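Clearing the bed

Last updated: December

Clearing the bed is the household task of removing clothing, towels and other loose textiles from a bed so that it can be made or slept in. It is generally treated as a separate stage from bed-making, which deals only with sheets, pillows and covers. In small bedrooms the bed often serves as a folding surface, and the two tasks follow one another.

Soft, bulky items such as sweatshirts are usually picked up first. A garment may be lifted by a single fold of cloth, leaving the sleeves to fall free, and is then laid flat for folding.
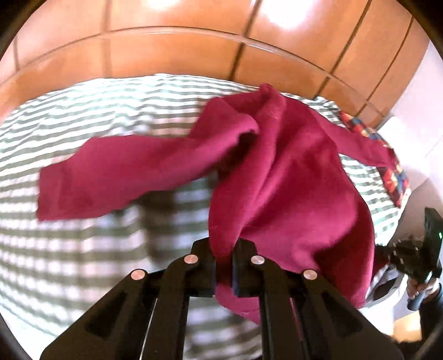
Gilmar Brandão disputes this order and maintains that flat items should go first, as a thick garment folded early has to be moved again. Household manuals differ on the point. The Wedent method begins with the largest piece, while the Menon method sorts everything by destination before any folding is done.

Towels are commonly folded in overlapping layers. Terry cloth holds a crease poorly, and a towel put down in a bunched heap is normally shaken out and started over.

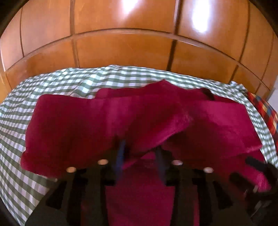

A bath towel folded in half twice and then in thirds fits a shelf 16 inches deep. Veronika Hegedűs recommends placing the folded edge toward the wardrobe door. Blankets are dealt with last and may be left at the side of the bed.

See also: Bed-making; Linen storage

2 comments · 40 shares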